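The towels my grandmother left

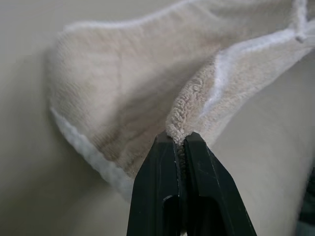 Gallidau, 2025-12-23

Print this post | E-mail to a friend

I have been meaning to write about the airing cupboard for weeks, and then the boiler man came and the whole lot had to come out onto the landing, so I suppose the time has chosen itself. Every towel, every odd pillowcase, two tablecloths I would have sworn under oath I had given to the church sale. It took me most of the morning, mainly because I kept sitting down on the stairs to look at things.

My grandmother was serious about linen. She grew up in a house with 8 children and one bath, and I think a clean towel of her own was the first thing she ever really wanted. When she married she bought three good ones with her own wages, and she kept them on the top shelf for visitors who hardly ever came. We grandchildren had the thin ones from the bottom, washed so often they scratched, and I can still feel one being rubbed over my ears after a swim (she dried children the way other people sand doors).

She lived to 98, and to the end she folded in thirds, longways first, with the edges tucked to the inside. My mother folds in halves. I do thirds, my husband does something I can only call rolling, and we've been married long enough that I simply go in after him and do them again.

I was telling my friend Shobha Kotian all this on the phone and she laughed and said that in her mother's house it was the bedsheets, and that there was one set, blue with a border, that was only ever put on the bed for her uncle. He came every February and complained they were slippery! She has them now, and she has never once slept in them either. I told her she must, this very week, and she said she would if I would use the good towels, and so there we were, two grown women making a solemn bargain about laundry.

So I have washed them. I put them through with very little powder and no softener, which was Gran's rule, as she believed softener stopped a towel from drinking. I gave each one a good hard snap before hanging it up - she always did that on the back step, and you could hear it from the lane. They smell faintly of lavender still, or else I am imagining it, and I don't much mind which.

The visitors come tomorrow. Leonora Dumlao is driving up with her two boys, who will be muddy from the moment they arrive until the moment they leave, and for a minute I did think about hiding the good ones again. I haven't. They are on the spare bed now, in thirds, with a bar of soap on top.

I still have the tablecloths to deal with, and one pillowcase with an embroidered K that doesn't belong to any of us. If you know whose it might be, do write and tell me. The boiler, by the way, needs a part, and he's coming back for it after the New Year.

Contact | © The Landing Cupboard | Back to top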